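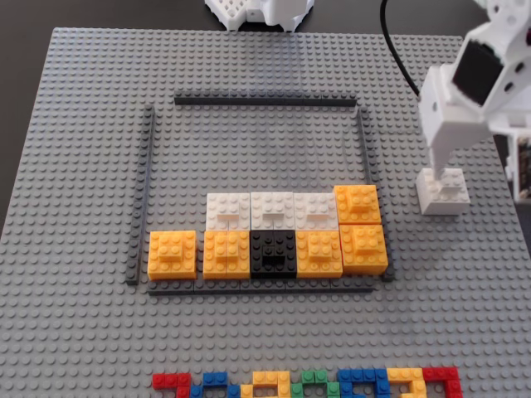 Visit report: Preser automation open day, 24 March 2023

We were asked to go to the Preser open day and come back with a view on whether Trustden should put a small arm in next year's equipment budget for the kitting bench. My short answer is not yet. The longer one follows, with the numbers as I wrote them down.

The hall was split into two halves. Big cells behind fencing on one side, which we can't afford and have no floor for, and tabletop arms on the other. I spent most of the day with the tabletop arms. The one I watched longest was a white 3D-printed arm placing toy bricks inside a border on a studded baseplate. Yellow, black and white blocks, one at a time, gripper pointing straight down. It's a nice thing to watch and people stood there for ages. I would like to see the same arm work from a bin of mixed parts with oil on them.

Price first. Hurwood, who sell a kit of this general type, quoted 1,373 dollars for arm, gripper and controller. Their sales sheet puts that figure in large type. It does not include a power supply, a mounting plate, a spare gripper or any training, and the warranty runs 90 days. I asked what happens on day 91 and was told printed parts are cheap. They may be. The time someone spends fitting them isn't, and our maintenance hours are already spoken for.

Haldane had a proper industrial arm on the next stand and wouldn't give a price without a site survey. I've asked for one. Going by our past dealings with them I expect roughly 10 times the Hurwood number before we've bought a single fixture.

Nobody on either stand had cycle times over a full shift. I asked both. Hurwood offered a short video. Haldane said it depended on the application, and I can't argue with that, but I can't put it in a spreadsheet either.

Things our last budget request left out, and this one shouldn't:
Fixtures and trays. Our parts arrive in bags.
A guard or a risk assessment saying we don't need one.
Bench space. The arm needs more clear room than its base suggests, and then there's the controller and the cables.
Someone's time to reteach it every time the customer changes a kit, which last year was constantly.

If we must spend something, I'd support two of the cheap kits, one to use and one for parts, booked as training money and not as production equipment. No savings should be claimed against them. Run them on the easiest kit we have, log every stop, and look at the log in September.

Haldane's survey form is in the shared folder. It needs bench dimensions and the heaviest part weight, and I only have the first. Parking at Preser is behind the building, and the coffee was two dollars.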